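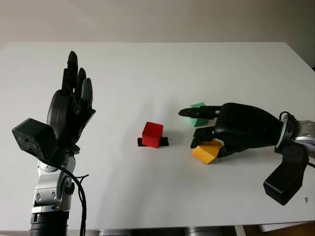

*Cundgate, August 28, 2026*

# Can a robot tidy your room yet?

You have probably seen a video of a robot folding a T-shirt or pouring a drink. Somebody has put cheerful music on it, and the words underneath say that robots will soon be doing all our chores.

Will they? I have my doubts. Let's look at what a robot has to do just to pick up a block.

## Blocks first, bedrooms later

Look at the table at the top of this page. There's a red cube in the middle, sitting on a flat black square, with a green one and a yellowy-orange one over by the hand on the right. The yellowy one is tilted. You could put all three in a toy box while talking about something else.

A robot can't do it while thinking about something else. First it has to work out which bits of the view are cube and which bits are table or shadow. Then it has to work out how far away the cube is, which is hard even with good cameras. Then it has to move every joint in its arm by the right amount so the fingers end up on both sides of the cube. If it squeezes too softly, the cube drops. If it squeezes too hard, something might break (the cube, or the finger).

A cube lying flat is the easy kind. Tilt it and the robot has to turn its hand to match. Now think about what is on your bedroom floor. I bet it isn't three cubes.

## Hands are harder than they look

Some robots have hands with fingers and a thumb, a lot like yours. Others have something simpler that pinches, called a gripper.

Your fingertips can feel if a thing is slippery or soft, or if it is starting to slide. You tighten your grip before you've even noticed. Lots of robot fingers feel very little. Engineers put rough pads on the tips to help them hold on, and some add sensors too, but it's a long way from skin.
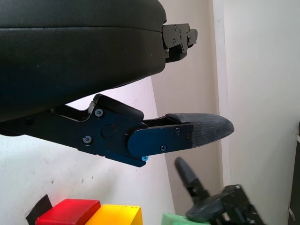
*The grey pad at the end of this finger has a rough surface. It isn't holding anything here.*

## The trouble with videos

Ramesh Bansal fixes machines at a furniture warehouse called Farkolwood, and I asked him what he thinks when he sees a clever robot video. "I want to see the tries they left out," he told me.

He's right to ask. Say a robot tries to put a block in a box 10 times and manages it in 5 of them. That's half. You could film one of the good tries and it would look perfect! But would you let that robot put away the glasses?

So when you watch one, ask:

- Has it been speeded up? (Look for a little "x4" or "x10" in the corner.)
- Is a person steering it from somewhere else?
- Would it still work if you moved the table?

That last one catches out a lot of robots. A robot that has practised on one white table may get in a muddle on a brown one, or when the sun comes in.

## So what can machines do?

Quite a lot, if the job stays the same. Your washing machine is a machine that does a chore, and it's very good at it. It doesn't need hands. Somebody still has to put the socks in, though, and take them out and find the pairs.

Factories are like that too. A robot arm can put the same screw in the same hole all day long. Homes are different, with a cat on the stairs and a bag where there wasn't a bag yesterday.

Reshma Moodley, who teaches Year 5 in Cundgate, thinks I'm too gloomy. She says her class will have robots in their kitchens by the time they are grown up. Perhaps they will. I'd like to see one clear the table after a spaghetti dinner first.

## Try it yourself

Put on thick oven gloves (cold ones, from the drawer) and shut one eye. Now pick up three blocks and stack them, using only your thumb and one finger. Ask someone to tilt a block while you aren't looking, then have another go.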